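Ticket 534: Memory module removal fails on some desktop towers
Queue: Teardown cell, Haken site
Opened by: Despina Deligiannis
Component: arm program, DIMM routine
Priority: 2
Status: Open, partly worked around

Summary
The arm is meant to strip donor desktops down to bare chassis: side panel, memory, expansion cards, drive, power supply. Panel and drive steps are acceptable. The memory step stops with a force limit fault on a share of the towers and the case then has to be finished by hand. The customer (Troltier) wants to know whether the cell can be left to run the full strip unattended. On present results it can't.

Environment
Controller software: Molteck cell manager, April release
Gripper: two-position force profile, low for boards, high for latches
Case orientation: on its side, open face up
Parts sorting: Aranda trays, manual transfer

Steps to reproduce
1. Load a tower with the panel side up. Confirm it sits square on the table ribs.
2. Run the locate routine. Wait for the board outline to be accepted.
3. Run the DIMM routine with default clearances.
4. Watch the approach to the second slot.

Expected: both retaining clips opened, module lifted straight out, placed in tray.
Observed: first clip opens. On the second clip the outer finger touches a neighbouring part before the tip reaches the clip. Force limit trips, arm retracts, job goes to hold.

Log extract, first failing run
LOCATE ok
APPROACH slot 1 ok
CLIP A open
CLIP B open
LIFT ok
PLACE ok
APPROACH slot 2 ok
CLIP A open
CLIP B contact before target
FORCE LIMIT
RETRACT ok
HOLD operator required

Note 1, D. Deligiannis
Checked the obvious things first. Gripper zero is good. Tool offset re-measured, no change. Swapped the fingertips for a new pair and got the same fault on the same case. Same case turned end for end: the fault moves to clip A. That rules out calibration and points to clearance around the slots.

Note 2, cell support
Please retry with the approach angle tilted and the finger opening reduced. Send the force trace as well as the log. If there is a long graphics card fitted, try taking it out before the memory and say whether the fault clears.

Note 3, D. Deligiannis
Tilted approach: clears the fault on wide boards, makes it worse on narrow ones, where the wrist comes close to the case wall. Reduced opening: the tips no longer straddle the clip. Card out first: fault clears on every tower tried so far. The trouble with that order is the card's own retaining catch, which the arm finds on one model and misses on the next. A person presses it without thinking about it.

Loose cables are the other cause of holds. The locate routine has no idea of a cable as a thing that moves. If a drive lead lies over the board it is treated as part of the board outline, and the outline is rejected. Moving the lead aside by hand takes seconds. There is no routine for it.

Note 4, cell support
Understood. Cable handling is not on the list for this release. For the reordering, load profile 152 and set the card step ahead of the memory step. Leave the force limit at 1,160 in the units shown on the settings page. Do not raise it to get past a hold, as the board will flex before the clip gives.

Note 5, D. Deligiannis, Wed 25 September
Profile loaded, limit left as advised. View of the work area attached for the clearance question.

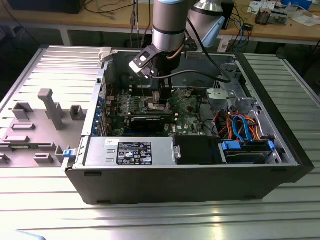

Attachment 1. Gripper fingers reaching down near the processor area, graphics card in place, memory modules upright behind the processor.

The attachment gives an idea of the space there is to work in. Please confirm whether the clearance model takes in the bracket on the wrist as well as the fingers. The settings page lists the fingers only.

Note 6, cell support
Confirmed, fingers only. The bracket will need adding as a separate body. Change request raised. Until it is in, keep the tilted approach switched off on narrow cases.

Current position, for the reply to Troltier
Side panel: unattended.
Drive, with rails: unattended.
Graphics card: attended, operator presses the catch if the arm misses it.
Memory: attended, card removed first.
Power supply: attended, operator unplugs the leads.
Cables: by hand.

Work remaining
Add wrist bracket to clearance model (cell support).
Record catch position for each card slot type (Deligiannis).
Re-run the failing towers with the card step first and tilt off (Deligiannis).
Ticket stays open until the re-run log is attached.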